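In Conversation: Booker Oyelaran on Teaching Adults to Read Music

The Cundby Community School of Music enrolls adult beginners in three terms each year. Its sight-reading course, now in its eleventh year of operation, is led by Booker Oyelaran, who joined the school as an accompanist and was later appointed head of adult studies. He spoke with Florin Matei for the school's member bulletin in December, shortly before the winter recital.

Mr. Oyelaran came to notation late. He sang in a church choir from childhood and learned every part by ear, a habit he describes as both a gift and a delay. "I could hold a tenor line against anyone in the room, and I could not have told you what key we were in," he said. "When I went to study properly, I was put in a class with students much younger than I was. I remember how that felt, and I think about it whenever a new group comes through the door."

The course meets for 11 weeks. Students begin with rhythm alone and do not name a single pitch until the third session. Asked why the school keeps to this order when many printed methods start with the lines and spaces of the staff, Mr. Oyelaran pointed to his own records of where students stop in the middle of a piece. "They stop on rhythm far more often than on pitch. A wrong note goes by and the music continues. A lost beat brings everything to a halt. I would like them to be good at continuing."

Classes are limited to eight students. The school has been asked on several occasions to raise that limit, and the waiting list for the spring term is the longest the department has kept. Mr. Oyelaran does not favor the change. In a group of eight, he explained, each person can read a line alone at every meeting, and the others have time to follow along in the score. "Reading while someone else plays is half of the training. In a larger room people begin to drift. They look up at the clock, and they lose the place."

The materials for the course were assembled by the faculty over many terms. The main collection, known within the school as the Viltora book after the street on which it was first photocopied, contains short melodies of eight bars or fewer. None is well known, and the selection is deliberate. "If I hand an adult a familiar carol, the ear does the work and the eye goes on vacation," Mr. Oyelaran said. The library catalog now lists 2636 separate exercises, each graded by range, meter and number of leaps. Students may borrow any of them between sessions, and he encourages them to take more than they expect to finish.

Practice at home is a subject on which he holds firm views. He asks for three short sittings in place of one long one, and he asks that no exercise be read more than twice. After the second reading, he said, a student is beginning to memorize, and memorizing is a different skill. This instruction meets with some resistance. Adults who have done well in their working lives are used to repeating a task until it is correct, and many are uneasy about leaving a page with mistakes on it. "I tell them the page will be there next year. Turn it over and read the next one."

Mr. Matei asked about students who leave before the end of the term. Mr. Oyelaran said that the fifth and sixth weeks are the most difficult, when the bass clef is introduced and progress seems to reverse. The school now schedules an open evening in that period, at which former students play and talk with the current class over coffee. Attendance in the second half of the term has improved since the practice began - though he was careful to add that other changes were made in the same year.

The recital itself will include a piece read at sight by the full class, a tradition that some students await with real dread. The score is placed face down on each stand and turned over at the conductor's signal. This year's selection is known only to Mr. Oyelaran. "It will be slow, and it will have a good ending," he said. "They can read it. They were able to read it two weeks ago, and I have not told them so."

Looking ahead to the spring, he hopes to add a second evening for those who have completed the course and wish to read duets. The format would be informal, with partners changed at each meeting and no performance at the close of term.

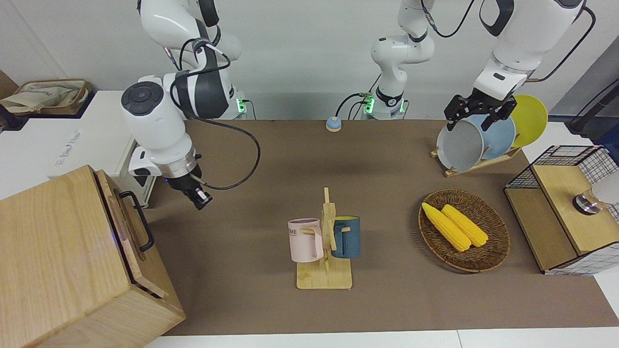

Registration for the duet evening would open to former students first, and places left over would then be offered to members of the choir. Mr. Oyelaran has already begun to set aside music for it, mostly pairs of equal voices in moderate keys.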